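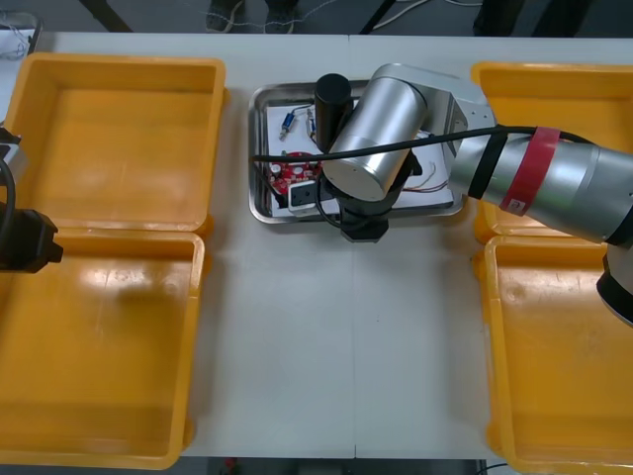

What does it mean to teach a robot a task by demonstration?

A person does the task through the robot, and the robot's movements are recorded along with the camera views. A model is then trained on many of these recordings. You can move the arms by hand, with their motors relaxed, or drive them from a separate set of controls. At our Stiltby site we use both methods, and most sorting work is done by remote control.

Do I need to know how to program?

No. Operators need steady hands and some patience. Els Hendriks runs the first training session, and you will record practice runs before anything you do is kept.

Which method should I ask for?

Guiding by hand is easier to learn and works well for one arm. With two arms it gets tiring, and your own hands can block the overhead view. Remote control takes longer to get used to. The usual practice period is 2 hours by hand and 4 by remote. 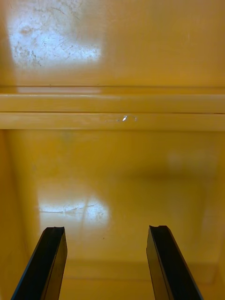 The wrist views are shown on the operator's screen in both cases. Use them for the last part of a reach, when the overhead view no longer tells you how close the fingers are to a surface. Slow down before contact and keep the wrist straight.

How many demonstrations does one task need?

For sorting small parts we plan on 80 good recordings before the first training run. Simpler tasks have needed 60. If two operators share a task, they should agree on the order of picks and on which bin takes which kind of part. Mixed habits show up in the trained model as hesitation.

What happens if I drop a part?

Pick it up with the gripper if you can reach it, and carry on. Recoveries are useful. If the part has left the work table, stop the recording and mark it as failed. Don't reach in while the arms are live. 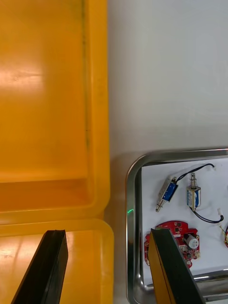 Ganness, May

Operators at our second site asked for a clearer rule on parts with leads attached. The rule is now the same at both sites: grip the body of the part, lift straight up, and wait until the wires have cleared everything else in the tray before moving sideways. Loose wire with no body may be gripped anywhere near the middle.

Can both arms move at the same time?

Yes, as long as each one stays on its own side. 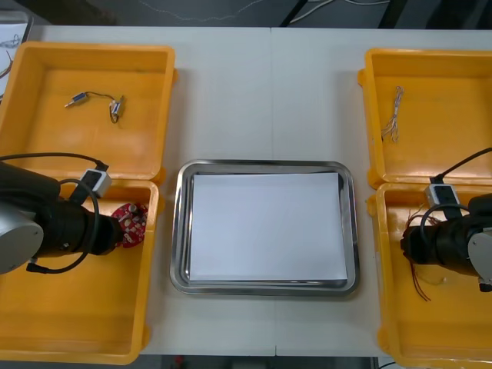
When both arms need the center tray, one waits over its own bins until the other has come back out. Choose which arm goes first before you start, and keep to it for the whole session.

Who do I contact about a bad recording?

Send the session name to Maarten Verbeke and say what went wrong. Please don't delete it yourself.

Last updated: 5 Jun 2019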